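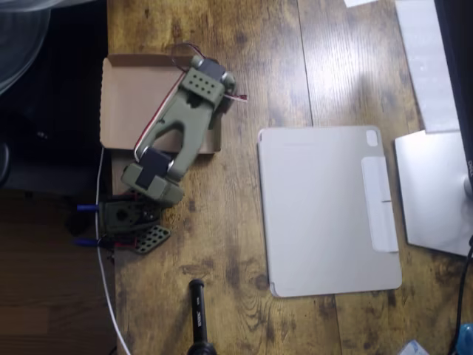
A desk made of three long planks, knots and scuffs left in.

Search articles
Enter keyword
Go

Matvii Tkachuk buys old floors. He started ten years ago with a barn outside Dastdale, and he still remembers the price. "I paid 437 dollars for the lot and thought I'd been robbed," he says. "Half of it was full of nails."

Most of his boards now come from mills and schools that are being torn down. He prefers to lift them himself. Crews in a hurry split the ends, and a split end can cost him a foot of good wood.

He dries everything in a shed on Ander Road before he planes it, usually until September. Customers ask him to sand out the marks. He'll do it, but he tries to talk them down first. "You can buy smooth wood anywhere – it's cheaper, too."

His biggest job so far was the Declercq mill, more than 2090 square feet of pine. He has sold most of it. The rest is stacked behind the shed under a tarp, and he has no plans for it yet. "Somebody will call," he says.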